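Derncombe Grip Club

The Derncombe Grip Club is a student robotics club in Grandton, best known for the Jitar project, in which members teach a robot arm to pick up small, soft and oddly shaped things. It was started by teacher Mohsin Afridi and has 28 members, most of whom had never touched a robot before joining. The club meets every Thursday after school.

Jitar project

Jitar began as a simple block-stacking exercise and quickly grew into something far more fun! Students choose the objects, set them out, guide the arm through each grasp and then go over the wrist camera pictures together. Soft objects with a taper are a club favorite, as the narrow end can settle between two angled fingers while the rounded part stays on top.
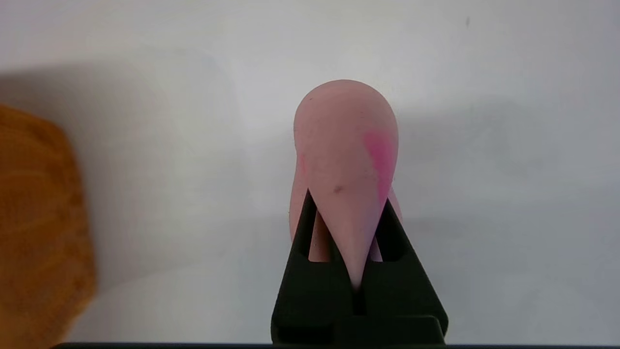

Sriwong Cup

The club's big day of the year is the Sriwong Cup, held each July. Teams get 30 minutes to move a mixed tray of objects into a bin, and a dropped object may be tried again. Derncombe's best score is 851 points, set by a team under student captain Rizwan Khattak, and it remains a much-loved story at club meetings.

Grasp library

Members save their practice runs in a shared library, which has grown to 3,290 grasps. New students start by replaying old ones (failed attempts included) before recording their own.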